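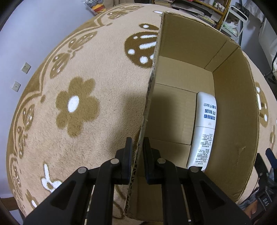
Should you keep the box something came in? Keep it until the return window closes, then flatten it and put it out with the recycling.

I have given that answer to friends, to my sister, and once to a stranger on a train. I have never followed it. My hall closet holds the carton from a toaster I no longer own, and inside that carton is the carton from a phone I dropped in a lake. I'm told there is a word for people like me, and I'm told it at Thanksgiving.

The case for keeping boxes goes like this. You may need to return the thing. You may move. You may sell it, and buyers are said to pay more for anything with its original packaging, as if the packaging had been doing some of the work. My neighbor Ansel Tillman believes this so completely that he has the box for every appliance he has bought since college, stacked in his garage by date. His car lives in the driveway. I asked him once how many of the boxes he had used again, and he said the kettle's, and then after a pause that it was more that he had looked at it.

When his son Jalen moved out, he needed boxes. You would think this was Ansel's hour. But none of them could go, you see, because each one belonged to something, and if the blender's box went off to Ohio full of socks, what would become of the blender? Jalen bought a bundle of new ones from the truck rental place. Ansel has asked for those back.

I blame the boxes a little. They used to be worse. A box from my childhood had staples in it and smelled of the warehouse, and you were glad to see it go. Now they open with a slow sigh and have a small paper tab that says "Hello." I bought a pair of Novex headphones last year that came in a box with a magnetic lid. The headphones cost me 70 dollars and lasted until spring. The box is in perfect health. It holds rubber bands, and I think of it as one of the nicer things I own.

The companies know this. Somewhere there is a person whose whole job is the sigh. I don't resent the person, but I do notice that as boxes have gotten better, the things inside have gotten harder to fix, and I wonder whether there was a meeting.

Sunita Gallagher, with whom I have argued about this for years, is on the other side. She breaks down every box in the store's parking lot, if the store will let her, and carries the goods home in her arms like rescued animals. Her apartment is a marvel. You can see the floor of her closets. She has also paid, by her own accounting, for two lamps that arrived cracked and could not be sent back, and she once mailed a vase to her mother in a pillowcase. She describes these as the costs of freedom. Her mother described the vase differently.

The usual advice in the tidying books is to ask whether you would buy the object again today. This doesn't work on a box, as you never bought it in the first place. It came along. It has the moral standing of a cousin who drove your friend to the party, and it is now eleven o'clock and he is still on the couch, being no trouble.

What I would like is a rule with teeth in it, and I think it has to be a date. Write on the flap, in marker, the day you stop being allowed to return the thing. When the day comes, out it goes, magnetic lid and all. No hearings. If you move, buy boxes, or go behind the liquor store like everybody else and take the ones with the dividers, which are better anyway.

I exempt hatboxes, cookie tins, and anything a child has cut a window in. I exempt the television box for one year, on the grounds that you can't mail a television in a pillowcase. I had planned to exempt the headphone box, but Sunita read a draft of this and wrote "coward" next to the paragraph, so I've cut it.

The toaster carton goes out Thursday. The phone carton is inside it, so strictly speaking that's two. I did check first to see that nothing was in there, and found the instructions for the toaster, in nine languages, and those I've put in a drawer.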